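플레리아(Fleria) 가구·카펫 정리 보조 인력 모집

2020년 7월 23일

라테로(Ratero)에서 운영하는 가구 전시 공간 플레리아에서 카펫과 쿠션 가구를 정리하고 관리할 보조 인력을 모집합니다. 가구 관련 경력이 없어도 지원할 수 있습니다. 첫 주에는 기존 직원과 한 조로 일하면서 순서를 익힙니다.

## 근무 장소

전시 공간은 건물 1층에 있고 창고는 같은 층 뒤편에 붙어 있습니다. 바닥에는 회색 줄무늬 카펫이 깔려 있습니다. 줄무늬 방향을 기준으로 가구를 맞추기 때문에 가구를 옮긴 뒤에는 줄과 나란한지 다시 확인해야 합니다. 실내에서는 바닥이 깨끗한 실내화를 신습니다. 실내화는 지급하지만 285mm보다 큰 치수는 본인이 준비해 주십시오. 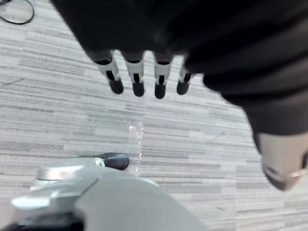
카펫 청소는 매일 문을 열기 전에 한 번, 마감 후에 한 번 합니다. 청소기는 줄무늬를 따라 밀고, 가구 밑은 좁은 노즐로 바꾸어 작업합니다. 얼룩을 발견하면 문지르지 말고 흰 천으로 눌러 둔 다음 담당자에게 알립니다. 세제는 담당자가 정한 것만 사용합니다. 다리가 있는 가구를 같은 자리에 오래 두면 카펫에 눌린 자국이 남으므로 2주마다 위치를 조금씩 바꿉니다.

## 하는 일

1. 카펫 청소와 얼룩 점검
2. 의자와 소파의 위치 조정. 무거운 가구는 반드시 두 사람이 함께 듭니다. 카펫 위에서 끌지 않습니다.
3. 방문객이 다녀간 뒤 쿠션 모양을 바로잡고 제자리에 놓기
4. 창고 입출고 기록. 에스파하니(Esfahani) 카펫은 말아서 보관하고, 클로키사치(Clokisach) 쿠션은 눌리지 않게 한 단으로만 놓습니다. 창고에 보관하는 물품은 500점이며 각 물품에 번호표가 붙어 있습니다.
5. 밝은색 쿠션 관리. 크림빛이 도는 흰색 쿠션은 겉면이 가죽처럼 매끄럽고 박음질로 칸이 나뉘어 있습니다. 부드러운 마른 천으로 넓은 면을 먼저 닦고, 박음선은 결을 따라 가볍게 닦습니다. 볼펜이나 열쇠를 주머니에 넣은 채로 작업하지 않습니다. 색이 묻어날 수 있는 청바지도 피해 주십시오.

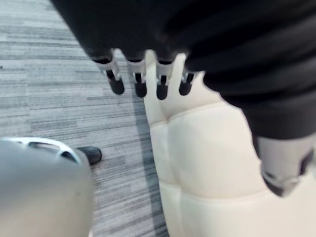 ## 근무 조건

- 모집 인원: 11명
- 근무 기간: 8월 첫 주부터 3개월. 협의하여 연장할 수 있습니다.
- 근무 시간: 주 20시간. 오전조와 오후조 가운데 선택합니다.
- 휴게 시간: 4시간 근무마다 30분
- 급여: 시급제이며 금액은 면접에서 안내합니다. 매월 말일에 지급합니다.
- 교육 시간도 근무 시간으로 계산합니다.
- 작업용 장갑과 앞치마를 지급합니다. 앞치마는 퇴사할 때 반납합니다.

오전조는 개점 전 청소가 포함되어 조금 일찍 시작합니다. 오후조는 마감 청소와 입출고 기록 정리를 맡습니다. 조를 바꾸고 싶으면 일주일 전까지 말해 주십시오.

## 지원 자격

- 만 18세 이상
- 15kg 정도의 물건을 두 사람이 함께 들어 옮길 수 있는 분
- 한국어로 번호표와 입출고 장부를 읽고 쓸 수 있는 분
- 먼지나 섬유에 심한 알레르기가 없는 분

카펫이나 천갈이 일을 해 본 분, 창고 관리 경험이 있는 분은 지원서에 적어 주십시오. 면접에서 확인합니다. 학력은 보지 않습니다.

## 지원 방법

이름, 연락처, 희망하는 조, 근무를 시작할 수 있는 날짜를 한 장에 적어 전시 공간 안내 데스크에 제출해 주십시오. 사진은 붙이지 않아도 됩니다. 우편으로 보낼 때는 봉투에 ‘정리 보조 지원’이라고 써 주십시오. 접수 마감은 7월 31일 오후 6시이고, 우편은 그 시간까지 도착한 것만 받습니다.

서류를 검토한 뒤 면접 대상자에게 전화로 연락합니다. 면접은 20분이며 이어서 쿠션 닦기와 카펫 말기를 짧게 해 봅니다. 움직이기 편한 옷을 입고 오십시오. 면접 때 실내화 치수도 함께 확인합니다.

제출한 서류는 채용 절차가 끝나면 폐기합니다. 돌려받고 싶은 분은 지원서 아래쪽에 ‘반환 희망’이라고 적어 주십시오.

채용 담당: 모즈타바 레자에이(Mojtaba Rezaei), 라테로 시설관리팀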